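Zasberg opens its tabletop planner to outside testers

Zasberg has released a test version of Skunora, its planning software for single-arm manipulation, to nine outside groups. The package turns a short written instruction into a sequence of reaches and grasps, and checks each one against a simulated cell before any hardware moves.

Most of the work so far has gone into cluttered tables. The team built 506 simulated tasks with everyday objects – fruit, mugs, plates, crates – and ran the planner on all of them after every code change.

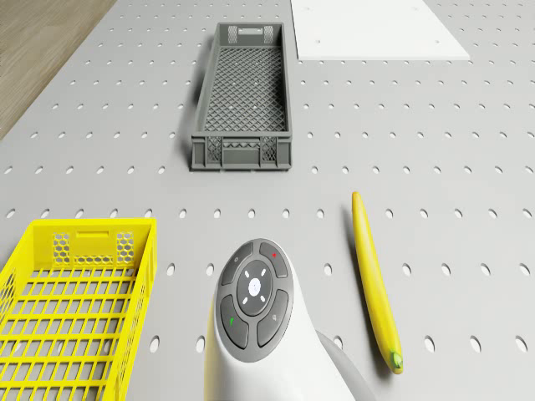
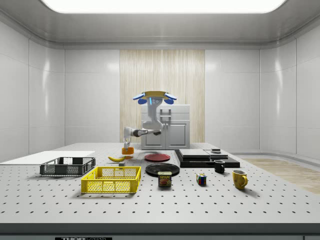
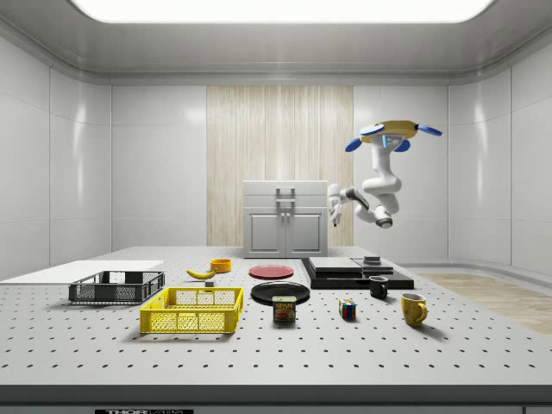
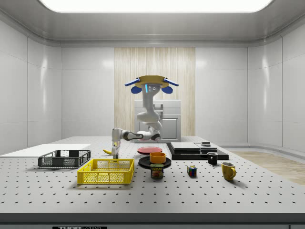 Simulated views of the perforated worktable, with the banana and the gray and yellow crates. Renders: Zasberg

"The planner used to fail on the approach," said Zübeyde Değirmenci, who leads the software group. "It picked a good grasp and then had no clean way to get there." The March build scores the path and the grasp together. Completed tasks rose from 51 percent to 81 percent in the company's own runs.

Tsung-han Choi, who wrote the collision checker, said thin-walled objects still cause trouble – the checker treats an open crate as a solid block if the mesh is too coarse. A fix is planned for the next build.

Testers can report bugs through Imido, the company's issue tracker.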